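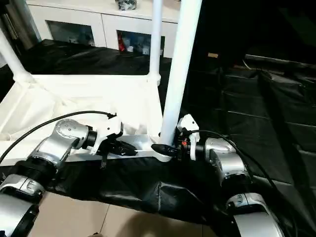

Keltden stolen bikes case — anyone follow the hearing on Friday?

Posted by Warrick Katene, March
Keltden Community Forum > Local News > Courts and Crime

Search this board Go Advanced

Warrick Katene wrote:
I sat in the public seats for the whole morning and it was fascinating! For those who missed it, this is the man from Lodeo who was arrested after 27 bikes turned up in a lock-up behind the Flulley Road shops. He pleaded guilty to handling stolen goods but not guilty to the burglaries, and he's got 4 of those to answer. The trial on the burglaries won't be until the summer. Bail was granted with a curfew and he isn't allowed within two streets of the station.

If you've never been to court, do go. You just walk in, go through the bag check and ask an usher which room. I was hooked.

saddlesore_sue wrote:
Thank you for writing this up, the paper gave it three lines! Did they say anything about getting the bikes back to people? Mine went from outside the library — green tourer, basket on the front, dent in the mudguard. I've still got the frame number written in the back of my diary and I'd love to see it again.

Warrick Katene wrote:
Yes! The prosecutor said 18 have been matched to owners so far. The rest are still in store because there's no frame number on record for them. Ring the non-emergency number and ask for the property office, and have your crime reference handy.

mossy_bank wrote:
Bail, though? With 27 bikes in the lock-up? I'm glad you enjoyed your morning but I can't say I'm thrilled. He'll be back at it within the week.

pennyred wrote:
He hasn't been convicted of the burglaries, mossy. Bail before trial is the normal thing unless there's good reason to think he'll run off or do it again, and the magistrates did hear arguments both ways by the sound of it. A curfew is a fair bit to live with too.

mossy_bank wrote:
He's admitted the handling. That's good reason enough for me. My lad saved up for that bike.

pennyred wrote:
I'm sorry about your lad's bike, I didn't know. Still think they got it right.

Warrick Katene wrote:
The bench were out for ages deciding, if that helps at all. The defence made a lot of him having no previous, and his sister has offered him a room in Saha while he waits for trial. I could see it either way, to be fair to mossy.

saddlesore_sue wrote:
UPDATE — rang them and they have a green tourer with a basket!!! Going down with my diary tomorrow after work. Warrick, I owe you a pint.

mossy_bank wrote:
Good for you, Sue. What time does the property office shut?

saddlesore_sue wrote:
Half five, and take photo ID.

Recent topics in Local News
Flulley Road shops: new street lights at last
Lock-up break-ins, which rows were hit?
Lost cat near Lodeo bridge
Jury service, how long did yours last?
Saha bus timetable changes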